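Jamum House, lounge working group
Minutes, 2025-05-22

1. Armchair
The brown armchair from Rissanen is to stay on the tiled side of the lounge. Joon-young Moon asked for cushions to be kept on it when the room is open.

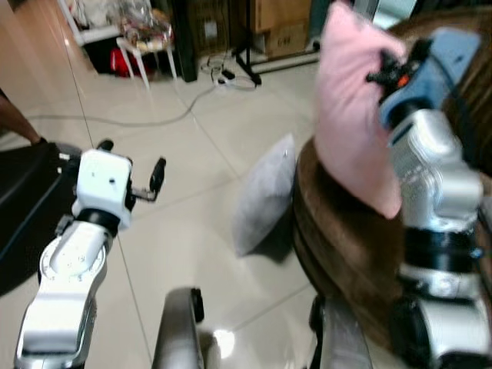
Ye-ji Jang said cushions end up on the floor by evening and asked whether one would be enough. Left open until August.

2. Covers
The pink cover may be washed at 30. The bear cushion is to be wiped only until the Wistero care sheet is found.

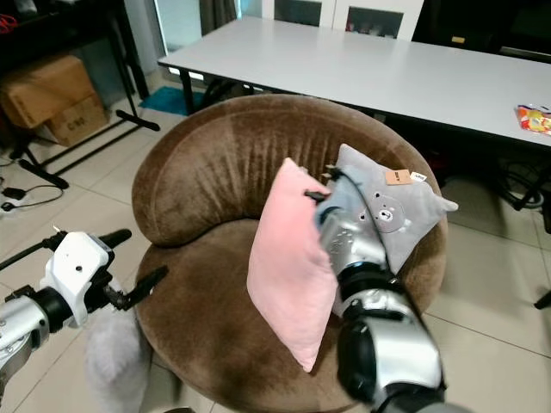 The budget for spare covers stays at 200. Joon-young to get a price.

3. Setting out 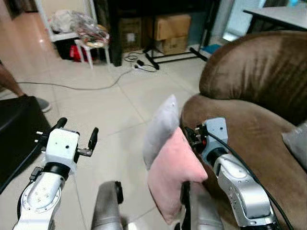

Cushions are to go back at closing time. It was agreed that they belong against the backrest, as with the grey one at the far side of the seat, and that the pink one should not be left at the front edge. Ye-ji will write this on the tidying list.

4. Floor
Tiles to be mopped on Mondays.

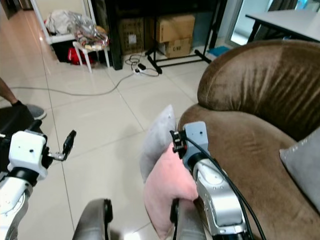 The Clukomberg mop heads have run out. Joon-young will order 11.

Next meeting: to be set by email.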